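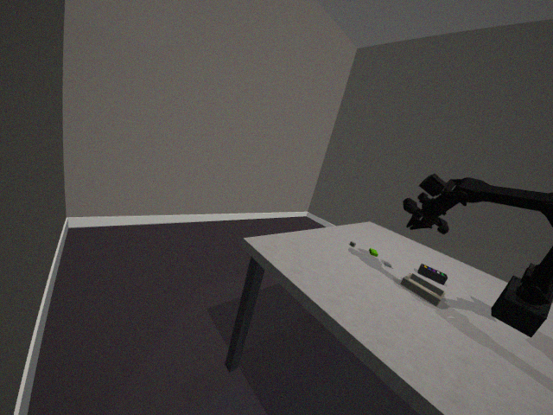
White table, dark floor

Does a new housing minister change anything for a builder our size?

Posted in: Building and Construction > Government and Policy

I run a small residential outfit with my brother-in-law, mostly duplexes and the odd block of townhouses. We have one job sitting in the approvals queue and another we haven't lodged yet. Last week the premier shuffled cabinet and we got our third housing minister since we bought the second site. Planning has been pulled out of infrastructure and put in with housing, and building standards has gone off to a different department that I had never heard of until the letterhead changed.

The industry newsletter is treating this like Christmas. "A greater voice for builders at the cabinet table" and so on. I have read that sentence, or one very like it, after each of the last two reshuffles, and my file is still sitting where it was in February.

What I'd like to know from people who have been through a few of these:

Does moving planning into a new department slow down files that are already lodged?

Should I hold back the second application until the dust settles, or get it in under the old arrangement?

Is there any point writing to the new minister? My brother-in-law thinks yes. I think we'd get a form letter.

For scale, the second site is 989 square metres and we're proposing 5 townhouses. We are not important to anyone.

Flendimow

Holtard
Accepted by the asker

I worked on the counter side of a planning office for a long time and now prepare applications for small developers, so I've seen this from both ends. Reshuffles get far more attention than they deserve.

On your lodged file: the person assessing it most likely has the same desk, the same manager and the same pile as before. If your application is being decided by the council, the minister's office has nothing to do with it from one day to the next. Where you can get caught is referrals. If your job had to go to a state agency for comment (roads, heritage, water) and that agency's unit has been moved, mail does go missing. I'd ring the council planner and ask two things: which referrals are still outstanding, and what date each one was sent. If one of them is well past its due date, ask for it to be sent again to the new address. Be polite, put it in an email afterwards, and keep the reply.

On the second application: lodge when it's ready. I have watched people wait for "certainty" through an entire term of government. Applications are usually assessed under the rules in force, and a change of minister doesn't change the rules. That takes an amendment, and amendments have to be published, often with a transition clause that says what happens to files already in. Read the clause when there is one. Until then there is nothing to read. The announcement last week had a lot about priorities in it and I couldn't find a single changed provision.

The part I'd keep an eye on is building standards going to a separate department. In my experience that's where small builders get hurt, months later, when a guidance note that both branches used to agree on gets interpreted two ways. If your certifier relies on any written guidance for your townhouse type, save a dated copy now. Websites get "refreshed" after these moves and the old documents vanish.

Writing to the minister: your brother-in-law can do it if it makes him feel better. A letter about one stuck file gets sent down to the department, which sends it to the council, which adds it to your file. I've seen that help once and annoy the planner a good many times. Your local member's office is a better bet, and only once you can show that a deadline has been missed.

Aaltonen

Disagree with a fair bit of the above. The minister matters HEAPS. When we had the one before last she came out to our site, hard hat and everything, and said she'd fix the backlog, and it moved for a while. Then she got moved to tourism and it went straight back to how it was. So it does depend who's in the chair.

Also they promised 400 extra homes in our area, then the next bloke came in and it was 430, and I've driven past that land every week and there's a fence on it. So I don't know. Maybe I've talked myself out of my own point.

Write the letter anyway, it costs a stamp.

Trustitz

Not a builder, I do the books for a few. Whatever you decide about timing, check your finance approval before you check the cabinet list. I had a client hold off lodging because of a reshuffle and his lender's offer lapsed while he was waiting. The new terms cost him more than any policy change would have. Holding costs on the land keep running no matter who the minister is, and land tax doesn't pause either.

Also check whether the application fee is tied to the date you lodge. Ours went up at the start of the financial year with very little notice.

Comments on the accepted answer

Flendimow: Thanks. Rang the council this morning. One referral was sent to the roads people and they have no record of getting it. It's being sent again. I won't be holding my breath, but at least I know where the file is stuck.

Holtard: Get the resend date in writing.

Flendimow: Done. Brother-in-law has written to the minister as well. He got an automatic reply at 4:15 pm signed by the previous one.

Hervé Delorme: Same thing here with a water referral after the last shuffle. Took two resends. Ask for the name of the person receiving it, because the shared inbox they gave us had been shut down.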